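4.2 Workspace preparation and reset rules

Collection guidelines for two-arm manipulation tend to be strict about calibration and vague about the table itself. In the Otau trials this gap accounted for most of the disagreement between operators. The rules in this section were drafted after those trials and revised by Gheorghița Bălan in July, when the first set of rejected episodes had been reviewed. They apply to all decoration and insertion tasks in the Trekolow protocol, version 16.

Rule W1 (reach). Every object named in the task instruction must lie within reach of at least one arm before recording starts. Objects not named in the instruction may stay on the table only if they are listed in the setup sheet and stand clear of the planned motion.

Rule W2 (start state). The setup sheet states which grippers are open, which are closed, and what, if anything, is already held. An episode that starts in a state not on the sheet is marked as invalid and is not repaired later by trimming.

Rule W3 (supply). Parts used in quantity are kept in one open container at a fixed side of the work surface. Parts dropped during an episode are not picked up by hand until recording has stopped.
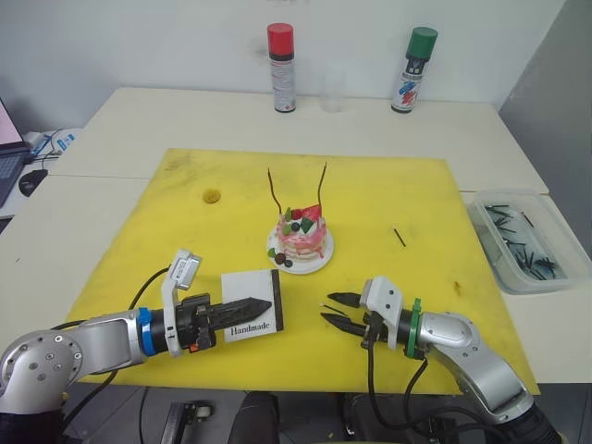
Figure 7. Cake decoration task, Trekolow protocol, with a printed card held in the left gripper.

Rule W4 covers the state of the work surface and caused the longest discussion. An early draft required a clean mat for each episode, and operators at the Nogueira site reported that this could not be met within a normal shift. The final text allows wear and stains if they do not hide a task object or change how it sits. The brownish stain at the upper left of the mat in Figure 7 is acceptable under this reading, as are the smudges. The single stick lying to the right of the cake is a different matter: it is a task part outside its container, and W4 requires that it be either entered on the setup sheet or removed before the next episode. Loose parts of this kind are easy to miss during reset - they are thin, and the operator's attention is on the main object.

Rule W5 (reset check). After each episode the operator compares the table with a reference view and signs the reset line. After every 30 episodes a second person repeats the check without seeing the first result. If the two differ, the batch is held until the setup sheet has been corrected.

The rules were applied to 2000 episodes recorded with the Piltoton controller. Of these, 26 were rejected under W2 and 16 under W4. No rejection under W1 was recorded, although two setup sheets had to be rewritten to name the reachable side of the table. W5 is the most expensive rule in operator time, and a longer interval between second checks is under review for tasks with fewer than four loose parts.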